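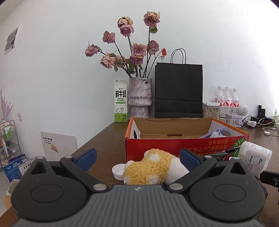 VIRNHAM – Families who dread the hour before bedtime have a new place to turn this September, when the Floden Family Center opens registration for "Ten Minutes to Tidy," a free evening course for parents and grandparents of children aged two to seven. The course is about the small daily handovers that so often end in tears: leaving the park, turning off a show, coming to the table, and above all putting things away. Anyone who has lived with a preschooler knows how it goes. A yellow plush toy with white spots, a bottle cap and an open cardboard box can share one table, and to the grown-up it looks like a mess while to the child it is a game that is still going on. Much of the first evening is spent on that difference, and on how to give a warning a child can really use.

The course was written by Hường Tạ, who taught preschool for 15 years before joining the center, and it grew out of the drop-in mornings she still runs with her colleague Nuno Cordeiro. Parents kept staying behind after those mornings to ask the same thing in different words, and the two of them would stand in the hallway with their coats on, talking it through until the lights went off.

"We all love our children, and we are all tired by six o'clock," said Tạ. "I raised two boys, and I said plenty of things at bedtime that I wished I could take back by breakfast. What I wanted was an evening where parents could laugh about that together and then go home with one thing to try the next day. Just one! If it helps, wonderful, and if it doesn't, come back and tell us and we'll try something else."

Each session lasts 60 minutes and begins at 6:30 p.m., with tea and a light supper set out beforehand. Parents practice on each other, taking turns as the child, and by all accounts the grown-ups make very convincing four-year-olds. Children are welcome to come along and will be looked after in the playroom next door, where they can bring a favorite toy from home.

A trial run this spring drew 29 families, many of them from the Lý Street apartments a short walk from the center. Among them was Jae-in Ok, a father of three, who signed up mostly for the supper and ended up attending every session.

"My daughter and I have a cleanup song now," said Ok. "It's a terrible song and I sing it at work without noticing. But she starts it herself some nights, and I get to sit on the floor with her for a few minutes where we used to argue."

A short booklet, "Pinda Puts It Away," goes home with every family. It follows a stubborn little elephant through one long afternoon, and it was drawn by local illustrator Châu Chu, who has given the center 105 printed copies to start with. The booklet is available in English and Vietnamese.

Places are free but do need to be reserved, as the supper has to be ordered ahead. Families can sign up at the Floden Family Center front desk or by calling during office hours and asking for Bình La, who is also glad to hear about food allergies, stroller access and anything else that would make the evening easier.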